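Humville household trials

Reading time: 2 minutes

Print | E-mail this page

We use cookies to remember which articles you have read. Accept | Settings

The Humville household trials are a method for teaching a two-armed robot to tidy bedrooms that do not exist. It was devised by Ingegerd Strand at the Cundosberg laboratory and is known mainly for its result, which flattered the simulator and was less kind to the robot.

Method

Each trial takes place in a computer-rendered room built by a program called Pulovico. A person wearing a headset steers the robot through a chore, such as opening a cabinet or moving a bottle, and the program keeps a record of every joint. Pulovico then shuffles the furniture, changes the lighting, swaps the floor for an uglier one and replays the chore. Replays in which the robot puts an arm through the bed are thrown away. Those in which it merely looks as if it might are kept.

Strand began with four rooms and ended with 941, nearly all of them decorated in a manner no tenant would accept. She held that poor taste was good training. A robot that has only seen beige learns beige.

Results

A controller trained on the full set opened cabinets in unseen rendered rooms far more reliably than one trained on the original four. The gain shrank when the controller was moved to a real machine in a borrowed flat, where the doors stuck. Of the three real chores attempted, two were finished. The third, making a bed, was recorded as "partial", a word the report does not define.

Criticism

Mühlbauer, who repeated the work, found that dark rooms accounted for most of the failures and that the report had left them out of its main table. Strand restored them in September, in a footnote.
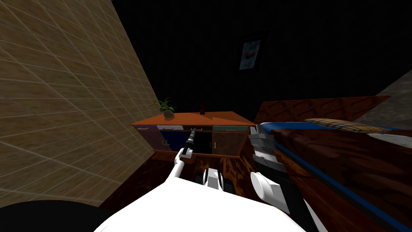 A rendered bedroom from the trials, with one gripper at the cabinet and the other raised near the bed.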